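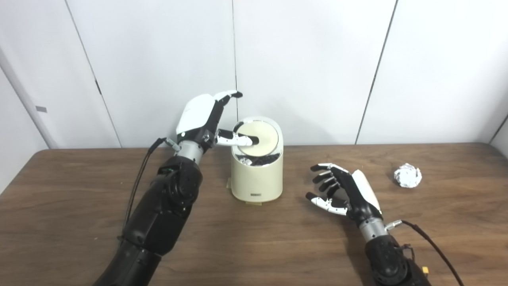
Head camera view from the swing-lid task: left index finger on the lid, right hand open, foil ball on the table.

Kullstead Bimanual: swing-lid subset
Data card, last updated 2022-12-09

Summary
Teleoperated episodes of a two-armed robot putting a crumpled ball of aluminum foil into a small tabletop trash can with a swing lid. One hand has to keep the lid tipped while the other picks up the foil and drops it in. We recorded the set to test whether a policy trained on both arms together does better than 2 separate policies, one per arm.

Contents
Episodes: 3116
Held out for testing: 200
Operators: 14
Views: head camera only in this release
Sites: Zitmont and Irnton

Results
The joint policy finished the task more often than the separate ones on the held-out starts. Most of the gain came from timing. With separate policies, the left hand often let the lid swing back before the right hand got there. Grasping the foil was no better with joint training - both versions dropped it at similar rates. Scores and run settings are in results/witkowska_baseline.csv.

Known issues
- The can is taped to the table. We have not tested a policy from this set on a can that can slide or tip.
- Foil balls were re-crumpled between sessions, so size and shape vary. Neither is labeled.
- The can was not emptied after every episode. Earlier foil may show under the lid and should not be read as a success signal. Use the success field.
- Episodes recorded at Irnton before February have no finger force readings. The field is present but filled with zeros.

Splits
Held-out episodes are split by operator. Please keep it that way if you make your own folds, as operators differ a lot in how they press the lid.

Contact
Maja Czerwiński maintains the subset. Report bad labels through the issue tracker and include the episode number.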